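Noise levels in the Ernden Library study areas
Project report, Introduction to Acoustics

1. Background

The Ernden Library has two floors of open study space and a row of small group rooms. Students complain about noise on the upper floor every term, mostly in the weeks before exams. The library put up quiet signs in February but had not measured anything before or after. Our group wanted to find out how loud the upper floor gets and whether the colour-coded zones match how people use them.

2. Method

We borrowed a Sultell handheld sound meter from the department and checked it against the lab's reference source each morning. Readings were taken at fixed spots on both floors, at seat height, over three weeks in March. Each reading lasted one minute. We ended up with 192 usable readings. A few were thrown out when the fire alarm was tested, and one sheet was lost.

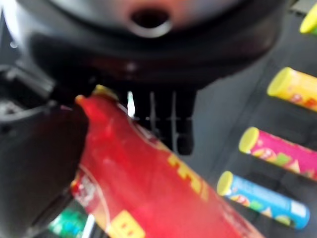

We also left a short paper survey at the front desk. It asked where people usually sat, what bothered them most and whether they wore headphones. We got 59 completed surveys back.

3. Results

The quietest spot was the back corner of the lower floor, where the average was 38 decibels. The loudest readings came from the upper floor beside the stairs, with peaks at noon and again at 4 p.m. The red "silent" zone was louder than the yellow "low talking" zone on most afternoons. The red zone is next to the printers, and the yellow zone has carpet and bookshelves on both sides.

In the survey, the printers were mentioned more often than talking. Chairs scraping on the hard floor came third.

4. Discussion

Our readings only cover the daytime. The library is open until 11 p.m. and we did not have evening access to the meter. One minute is also short, and a single dropped book can change the result.

We suggest swapping the red and yellow zones and putting felt pads on the upper floor chairs. A quote from Vakesard for pads and a printer screen came to $3000, including labour.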